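Home | Projects | Reports | Contact

Bolis kitchen arms: progress report to Grosen, May
Submitted by Kusum Kaushik

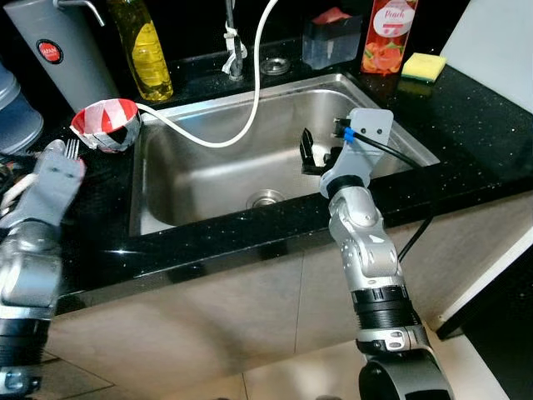
Has the grip fault been fixed?
Matei, our parts supplier, says so. I don't think the numbers back that up yet, and I would ask Grosen to hold the next payment until they do.

The fault is simple to describe. The right arm opens its fingers when it hasn't been told to. It first did this while carrying a plate over the counter, and the plate broke on the floor. No one was hurt. The left arm, which handles forks and other flatware, has not done it.

We ran 1760 pick attempts at the sink this period. The right arm let go early on 17 of them. Matei replaced the wrist connector after attempt 533 and called the matter closed. Most of the early releases came after that. Their reply was that our cables are badly routed. Maybe. The cable was moved in the next round of tests and the arm dropped a cup 40 minutes later.

My own guess is the Stullix control software, which restarts the gripper when it loses signal and leaves the fingers open by default. Stullix calls this a safe state. It may be safe for a hand caught in the fingers. It is not safe with a knife in them, and we have stopped all work with knives and glass on both arms.

The stop button was also slow twice. We have a log for one of those and only my word for the other.

Still open:
- Stullix to send the restart log, first asked for in the last report
- Matei to explain what was wrong with the old connector
- a second stop button, wired separately

I can't give an end date for the sink work. The one in the original plan was hopeful when we wrote it.

Related reports
Bolis: budget note
Bolis: floor plan and power supply
Stullix software, first impressions

This site uses cookies. Accept | Settings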